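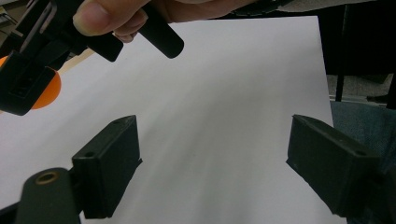 About Munteanu Games

Munteanu Games is an independent studio that designs and publishes cooperative dungeon games for personal computers and consoles. The company was established by Paraschiva Nistor and Jianhua Bai, who had worked together as level designers and wished to make smaller games for groups of two to four players. It remains privately owned by its founders and staff.

Our Games

The studio's first release, Flavon, is a cooperative puzzle adventure set in a flooded monastery. The game shipped with 90 rooms, and later free updates brought the total to 306. Flavon continues to receive maintenance patches, and its level editor is available to all owners at no additional charge.

Our second title, Sistus, is an action game built around six long dungeons, each of which may be completed in a single evening. Players carry weapons and armor from one dungeon to the next, and hidden encounters change according to the equipment the group brings with it. A full record of balance changes is published with every update in the News section of this site.

Both games run on Floteck, the studio's own engine. Floteck handles network play, saved games and controller support, and is maintained by a permanent team under Jianhua Bai. The engine is not currently offered for license to other developers.

How We Work

Each project is led by a design director and a technical director, who share responsibility for its schedule. New dungeons are tested on paper and in simple gray rooms before any artwork is ordered. Outside playtests are held during development, and participants are paid for their time. Persons wishing to take part may register through the Playtest page. Registration is open to residents aged 18 and over, and applicants do not need previous experience with our games.

The studio does not sell randomized items. Cosmetic items in Sistus are sold individually at a listed price, and all weapons, dungeons and story content are included with purchase of the game.

Accessibility

Remappable controls, subtitle sizing and color settings are standard in all Munteanu releases. Sistus also includes a one-handed control layout, added in the April update. Requests concerning accessibility are reviewed by the design department and may be sent through the Support page.

Leadership

Paraschiva Nistor, Managing Director
Jianhua Bai, Technical Director
Macarena Gallardo, Design Director, Sistus
Irina Ilie, Head of Art
Tamara Sima, Head of Player Support

Careers and Internships

Open positions are listed on the Careers page. The studio accepts 2 interns each year, one in design and one in programming. Internships are paid and last six months. Unsolicited portfolios are kept on file for one year and are then deleted.

Press and Player Inquiries

Members of the press may request review copies, logos and screenshots through the Press page. Players who need help with a purchase, a lost save or an account should contact Player Support and include the version number shown on the title screen.

Page last updated May 1, 2026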